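Skirkow delays gripper order, asks for a second quote

Skirkow will not be buying 100 hand-held grippers this fall. It will be buying 30, and it would like everyone to stop calling the larger number a commitment.

The home-tasks group had asked for the full hundred in September, at $465 apiece, on the theory that more hands in more homes would mean more recordings of people picking up ordinary household things. The finance office read the theory, multiplied it out and sent it back with one word in the margin. The word was "phases."

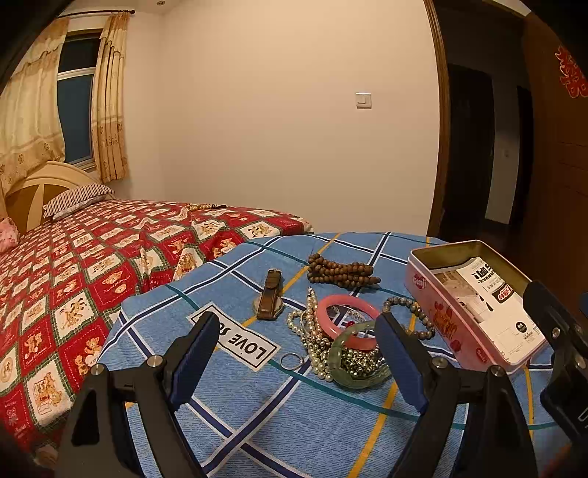 Much of the argument has been over pads. The quote from Greveck covers the tool, the jaws and one set of pads, and treats every set after that as a separate purchase. The group says small, smooth and tangled items are the whole point of the bedroom sessions, and that pads are what it expects to replace most often. Greveck says spare pads are available. It has said so on three occasions, each time attaching the same price list.

A rival bid from Mnguni includes two spare sets with each unit, along with a carrying case that several people at the review meeting liked more than the tool. Mnguni's delivery date is "early in the new year," a phrase purchasing has asked it to narrow down.

Then there is storage, which did not appear in the first budget at all. The group's target is 2000 recorded sessions before the program's next review, and the revised request now has a line for drives, a line for someone to label the results and a line marked "misc." that is larger than either. Finance has questions about that last one.

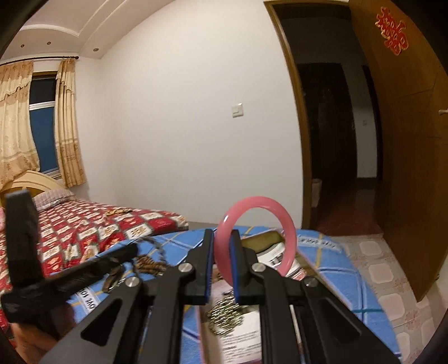

A hand-held gripper at a pink bangle during a bedroom session.

Under the new plan, the 30 units go out first and the other 70 wait until the group can show how many of the tools are in use in a given week. A sign-out sheet has been started for the purpose. The last round of equipment had one too, and it was found in a drawer with two entries on it.

Software is still an open item. Skirkow's license for Bromura, which it uses to sort and review recordings, is priced by seat, and the group has more reviewers than seats. For now they are taking turns - mornings for one half, afternoons for the other - and a request for extra seats will go in with the second-phase paperwork.

Both vendors have been asked for final quotes by the end of the month, with pads listed separately.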